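Cold brew ratio, what's everyone using?

berard_beans
Started making my own in April and I'm hooked! Right now I do 138 grams of coarse grounds to 933 ml of water, overnight on the counter. Smooth as anything. What do you all do?

TemitopeEze
Welcome to the club! That's strong stuff, I'd cut it with milk. I go a bit lighter and leave it in the fridge until noon the next day.

skellavent_sam
Fridge steeping is a waste of a day, sorry. Counter every time. Cold water in a cold fridge pulls so little out of the beans that you may as well drink the rinse water.

TemitopeEze
Disagree! Try it with a light roast, you get all this fruit that the counter kills. My last bag of Anozie was like drinking peaches.

Ebuka Osagie
I'm with Temitope on light roasts and with Sam on everything else, ha. Bigger deal for me is filtering twice, first mesh and then paper. Takes forever, so worth it.

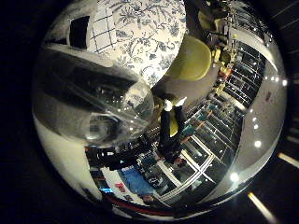 I also freeze the leftovers in an ice tray (237 ml fills mine) and drop the cubes in the next glass so it never gets watery. Try it with a splash of tonic!!

skellavent_sam
Tonic in coffee is a crime.

berard_beans
Ok the cubes are genius, doing that tonight. Paper filter too. Does the Prarkereck grinder go coarse enough or should I

Ebuka Osagie
Mine does, 2 clicks from the end.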